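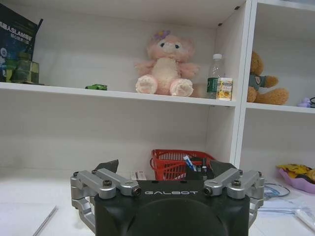

February, 2 pm, shelf unit, second go

Started on the shelves again after lunch. Last week I only got as far as wiping the boards and moving the books over to the left, and then Fakero rang about the Biron order and that was the end of that. So today I did the middle properly. The rule I'm trying out (Shona Goodwin's rule, really, I just wrote it down) is soft toys and small stuff at eye level, things people grab all day down on the counter, and nothing stacked in front of the book spines if we can help it.

I measured the uprights again too and got 68 cm between them on the left side. The old Cheetham sheet has that written down wrong, so please use mine!

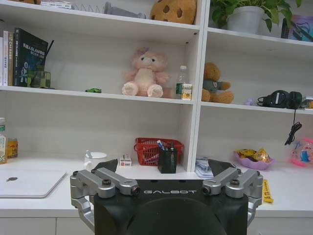
Drinks are my big gripe. I don't mind people having them, I have three a day myself, but they creep up onto the shelves and then they live there for weeks. We've got a water bottle and a little juice carton keeping the pink bunny company, and I'd like both of them down on the counter by tonight, over by the gold can. The headphones need a hook as well, the cable just hangs over the edge and I catch it with my sleeve every single time I go past. I have 2 hooks left over from the Cleselus job, so one can go on the right-hand divider. The teddy in the green shirt stays where he is, he's fine.

Next up is the pen corner. I want the pens and the red basket treated as one spot, so that whatever turns up loose on the counter goes there first and gets sorted later.
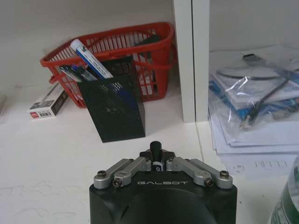
Merle Merrick thinks one spot is asking for trouble and that the basket will be full of junk inside a month, and would sooner have pens in one place and tubes and odds and ends in a drawer. Fair enough, but the drawer sticks. I said I'd plane the runner first and then we'd see.

Still to do: hook up, runner planed, new label for the top shelf, 26 mm screws from the tin (the short ones pull out).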